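Working Around the Humanoid: Good Practice for Household Tasks
Handout for week 4, Service Robotics Lab (Xiaoyan Yin)

Welcome back, everyone, and thank you for the thoughtful questions on Tuesday, which I'm folding in here so we all have them in one place. Most of what follows comes from the house rules Nattawut Sriwong wrote for the Torstead practice rooms, and I've grown very fond of them over the years, even the fussy ones.

Start with the floor. Before the robot is powered, walk the cable route from end to end and move any loop that lies where a foot could land. Kitchens and bathrooms are the worst for this (there's so little room to turn!), so take your time.

Agree on one person to hold the stop button, and say the name out loud. That person doesn't type, doesn't fetch things and doesn't chat. Swap after 20 minutes, even if you feel fresh.

Stay outside the reach of both arms, including the one that isn't working. In our rooms that means 600 mm beyond full reach, and you may not step in while the joints are live, however small the thing you want to fix.

For wiping tasks, limit the hand force before the first contact. The Premeck controller lets you do this on the task page; our limit for ceramic and glass is 27 newtons. Shut off the water supply first, and write the limit in the log next to your initials.
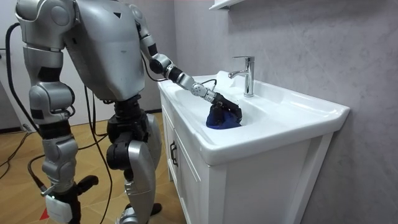 Can the person holding the stop button also keep the log?
Please give the log to someone else, as the button holder needs both eyes on the robot the whole time.

For next time, read section 11 of the Rarance safety guide and bring one rule you would change, with a few lines on how you'd word it instead.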